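Dubbed or subtitled version of Calado – which one do I get with the basic Kusix plan?

Posted in TV & Streaming, 3/28/23

marisol_tv
Hi all! My aunt got me hooked on Calado (the historical drama with the feuding salt merchants, 49 episodes in the first season, I know, I know). I watched the first 5 on her account with the original audio and English subtitles and loved it. Then I signed up for Kusix myself and all I get is the English dub – and the voices are all wrong! The grandmother sounds like she's thirty. I've been through the audio menu on my TV and there's only one choice in it. Do I have to pay for the bigger plan to get the original, or am I missing a setting? My aunt has no idea which plan she's on, my cousin set it up for her.

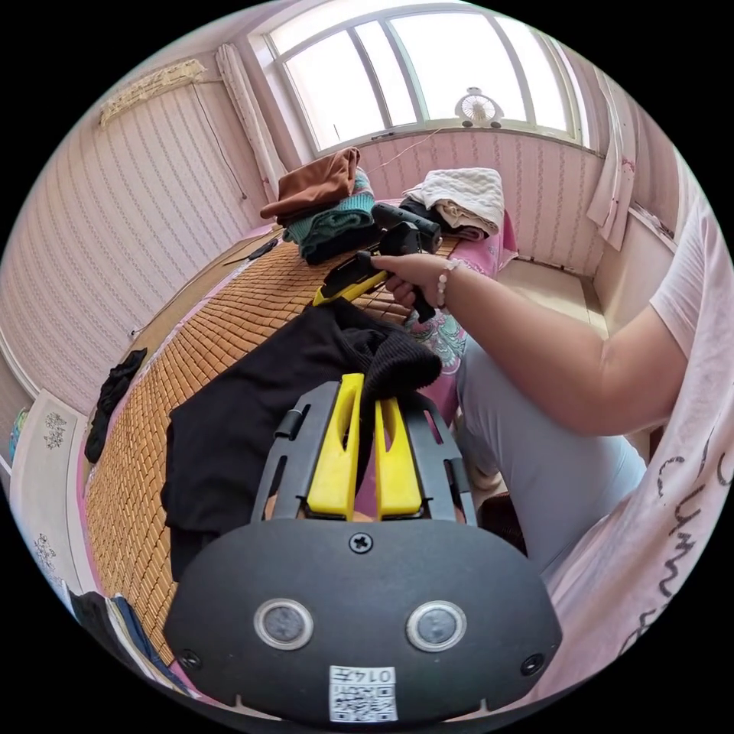
Black knit, by the window

Sérgio Salgado
You don't need the bigger plan, I'm on basic and I watch it with the original audio every night. The catch is that Kusix has the show listed twice. When you search "Calado" the first result is the dubbed one, and it really does have just one audio track, so you can poke at that menu all day. Scroll down past the trailers and there's a second listing with the same poster and a tiny "OV" in the corner. Open that one, start any episode, and turn on subtitles from the speech bubble (not from the gear, the gear is only picture quality).

Two things to know. Your place doesn't carry over between the listings, so you'll have to find episode 6 by hand. And the OV listing chops the episodes differently from episode 30 on, because the channel back home ran them as long ones, so the numbers stop matching. I got a big wedding spoiled that way and I'm still a little sore about it!

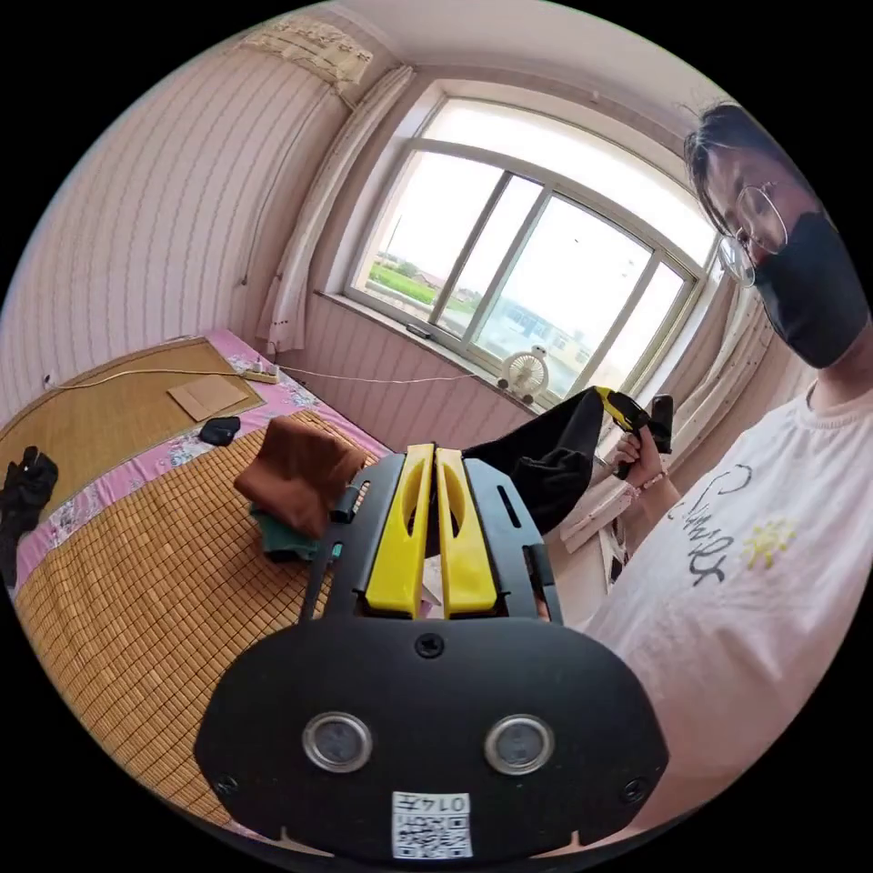 300 words · 2 min read

dotty_k
Can't help with Kusix, I watch it on Clanora. They only have the dub too as far as I can see. My neighbor says season two is coming in July but she said that about the last show

pelham88
What Sérgio said, but on older TVs the OV badge doesn't show up at all. I had to add the show to my list from my phone first and then open it from the list on the TV. Took me a whole evening of muttering to work that out. If the subtitles come up too small, change the size in your account on the website – the TV app ignores its own size setting, at least on my Arnness.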